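Search tickets
Search

Jorholm Support Portal
Ticket 2798: Gripper width signal and pose track out of step in cloth manipulation recordings
Product: Rustix recording and alignment tools
Component: Time alignment, import stage
Priority: High
Status: Resolved
Opened by: Impi Toivonen
Assigned to: Sorin Hodžić
Opened: Jul 24, 2020

Summary of the report

The customer's manipulation group records demonstrations with hand-held grippers and processes them with the Rustix import tool. The output is used to train a policy for picking up, spreading and folding cloth. After the most recent update to the import tool, the reporter observed that the finger width signal no longer agreed with the video. In replay, the width value reached its closed state before the fingers had closed on the fabric. The pose track was affected in the same direction but to a smaller degree.

The reporter states that the offset differs from one recording to another and that it cannot be removed with a single correction value. Recordings imported with the previous version do not show the fault. Training on the new data has been suspended until the matter is resolved.

Information requested from the customer

Support asked for the following before beginning its own tests:

1. The import log for one affected recording and one unaffected recording.
2. The configuration file used for both imports.
3. The raw files, before import, for the affected recording.
4. Confirmation of whether the clock synchronization step was run at the start of the session.

Ms. Toivonen supplied items 1 through 3 on the same day. With regard to item 4, she confirmed that the synchronization step is part of the written procedure and is run whenever a gripper is powered on. It is not repeated when a gripper remains on between recordings.

Entry by Sorin Hodžić, first review

The raw files were examined and found to be complete. No video frames are missing and the width encoder reports without gaps. The fault is therefore not in the capture hardware. Both streams carry their own time stamps, and the stamps in the raw files increase steadily.

The import log for the affected recording contains the line "clock model: reused" near the top. The log for the unaffected recording contains "clock model: fitted" in the same place. This difference was noted as the first point to investigate.

Support asked the customer to leave the raw files in place and to refrain from importing them again over the existing output. Where disk space is a concern, the imported files may be deleted, but the raw files should be kept.

Entry by Impi Toivonen

The group has repeated the test under controlled conditions. Cloth tasks were chosen because the error is most harmful there. With a rigid object, an early closing signal usually still results in a grasp. With fabric, the policy learns to close above the fold, and it then lifts nothing. The operator was instructed to open and close the fingers fully at the beginning of each recording, so that there would be a clear event to compare in both streams.

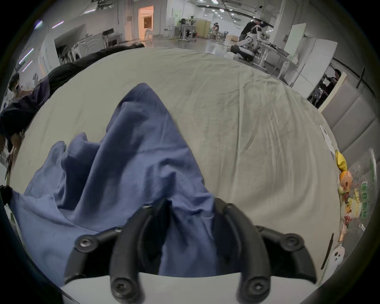 A total of 12 recordings were made without powering the gripper off between them. The first was aligned correctly. Each later recording showed a larger offset than the one before it, and by the last the closing event was displaced by 6 video frames. The gripper was then restarted, the synchronization step was run, and one further recording was made. It was aligned correctly.

The group also imported the same 12 raw recordings with the previous version of the tool. All were aligned correctly. The customer considers this sufficient evidence that the fault lies in the software.

Entry by Sorin Hodžić, second review

The customer's finding has been reproduced in our office with the supplied files. The cause is as follows.

The import tool estimates the relation between the camera clock and the encoder clock. This estimate has two parts: a fixed offset and a drift rate. In the previous version, both parts were calculated again for every recording. In the current version, a cache was introduced to shorten import time. If two recordings carry the same session number, the tool reuses the estimate from the first. The session number changes only when the gripper is powered on.

The cached estimate stores the offset but does not store the drift rate, which is replaced by zero when the estimate is read back. The two clocks then move apart for as long as the gripper remains on. A short session will hardly show the fault. A long one will show it plainly — this explains why it was not found in our release tests, which use one recording per session.

The smaller error in the pose track has the same origin. Pose is calculated from the video and from the motion sensor together, and the motion sensor shares its clock with the encoder. The video partly corrects the result, which makes the pose error harder to notice.

Temporary measure

Until a corrected version is available, customers should disable the cache. Open the import configuration file and set the following value under the alignment section:

reuse_clock_model = false

Import time will increase. No other output is affected. Recordings already imported with the faulty version should be imported again from the raw files. Correcting the finished output by shifting the width signal is not advised, as the offset is not constant within a recording.

Customers who wish to know which of their recordings are affected may search the import logs for "clock model: reused". Any recording whose log contains that line should be treated as faulty, including those that appear correct in replay.

Entry by Impi Toivonen

The temporary measure was applied and the 12 test recordings were imported again. The closing event now falls on the same video frame in both streams in every recording. The customer asks two further questions. First, will policies trained on a mixture of old and faulty data need to be trained again? Second, can the replay viewer be made to warn the user when the streams disagree?

Entry by Marin Stojanovska, product group

On the first question, support cannot judge the performance of a customer's policy. The product group recommends removing the faulty recordings from the training set, importing them again and comparing the results on the customer's own evaluation tasks. Planning and control settings do not need to be changed. In particular, any delay value that was adjusted on the robot to compensate for early closing should be returned to its earlier setting before the comparison is made.

On the second question, a check has been added to the import tool. It compares the finger width signal with the finger opening measured in the video during the first 30 seconds of each recording. If the two disagree by more than one frame, a warning is written to the log and the recording is marked in the viewer. The check requires at least one full opening and closing of the fingers in that period. Where no such movement is found, the log will state that the check was not performed.

Resolution

The corrected version stores both parts of the clock estimate and fits the drift rate again for each recording, whether or not the cache is in use. The release tests now include a long session with several recordings. Kastriot Radulović reviewed the change and approved it for release.

The customer installed the corrected version, restored the cache setting and reported no further disagreement between the streams. Training has resumed. The ticket was closed with the agreement of the reporter. Replies to a closed ticket are not monitored; a new ticket should be opened if the fault returns, with the import log attached.

Related tickets
Import tool stops when the session folder is read-only
Replay viewer shows width signal as a flat line
Dindamum export: pose track missing after conversion
Clock synchronization step fails with two grippers powered on
Delić driver: encoder time stamps reset after sleep

This portal uses cookies to keep you signed in and to remember your search settings. Accept Manage settings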